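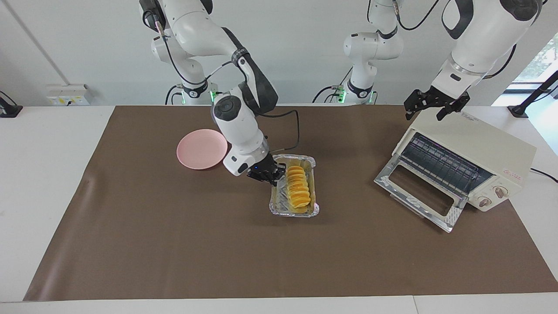

*Right gripper at the foil tray, left one over the toaster oven.*

**Re: Stock fingers vs. Truver fingers for thin round stuff**

**dtetteh** wrote:

Both arms are running the stock black two-finger grippers for now. The job is slices from the foil tray to the pink plate, plus handling the oven door. The slices stand on edge and lean on each other, so the fingers have to get between two of them. I'm deciding whether to buy a set of Truver soft fingers for the right side. They want 694 for a pair, which is a lot for rubber.

**lopresti_d** wrote:

Don't. We ran Truvers on a Zinine controller until July and the tips are too fat for this. They are great on whole fruit. For anything stacked you want a thin hard tip and a lower force limit. What is your limit set to?

**dtetteh** wrote:

100 on the controller scale. I never changed it.

**adjoa.a** wrote:

Disagree with Dario. Hard tips cut into soft slices no matter how low you go. I'd take slow and fat over fast and shredded. I do agree the limit is too high.

**lopresti_d** wrote:

Fat tips grab 2 slices every time. Then you have a different problem.

**dtetteh** wrote:

View from the head camera, with the left gripper on the door and the right one beside the tray:

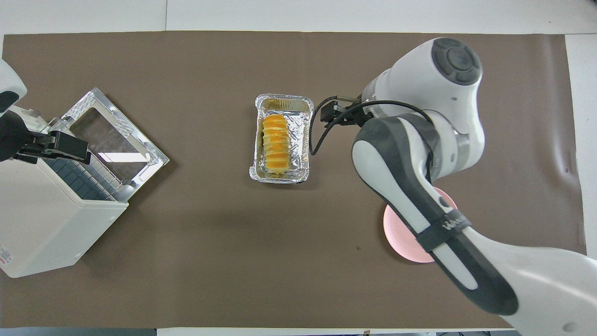

**senaaddo** wrote:

Do both arms need the same fingers?

**dtetteh** wrote:

Each arm has its own tool profile, so you can mix them. You do have to redo the tool offset on the one you change.

**senaaddo** wrote:

Then leave the left one stock for the door and only swap the right.

**philomena_e** wrote:

Second that. Also look at the Gimum thin tips before you spend Truver money. Ours did almost 3000 picks before the pads needed replacing. They slip on anything oily, though, so wipe them between runs.

**adjoa.a** wrote:

Slipping is my whole complaint with Gimum. Whatever you get, run it at half the force limit first and post the numbers.

**dtetteh** wrote:

OK, ordering the Gimum tips for the right arm. Left stays as is.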